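About Sokitz

Sokitz tests and repairs gripping tools for handling robots. The company was started by Ravinder Lapointe after eleven years of field service on packaging lines, and it works out of one white-walled room on the ground floor of the Bouchard building. Customers send us grippers that have dropped something, crushed something or stopped closing.

What we work on

Most of our work is on two-pad grippers, both hand-held and arm-mounted. A unit is handled on ordinary household objects before any instrument is attached to it, and again after repair.
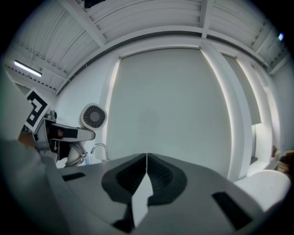 Finger pads meeting at the center seam, with an arm and its marker card to the left.

The Fusomell fault

Our current procedures date from a failure in August. A Fusomell gripper on test passed 416 closing cycles with no recorded error, then released its load at cycle 417 while the controller still reported a full grip. The load fell onto the counter. There were no injuries, but an operator's hand had been under the pads less than a minute earlier.

The cause was a position sensor that had worked loose on its shaft. The controller read the motor side only, so pad travel was inferred and never measured. We stripped the remaining units from the same delivery and found the same fastener under-torqued in 30 of them. The customer was notified on Sunday and the delivery was withdrawn.

What changed

Pad position is now measured at the pad — a motor reading alone is not accepted as proof of grip. Hands stay out from under a held load regardless of what the display says. Every release that was not commanded is logged as a safety event, including those with no damage.

Test objects are chosen for awkward shape and uneven weight. Hair dryers are a regular choice for the barrel head, narrow handle and cord.
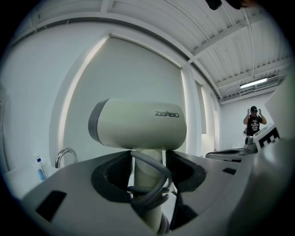

Reports and contact

Each customer receives the full cycle log, including failed runs. The Fusomell report runs to 178 pages and is available on request under reference Ikport 101. Write to the service desk with the gripper model, the pad type and the last error shown.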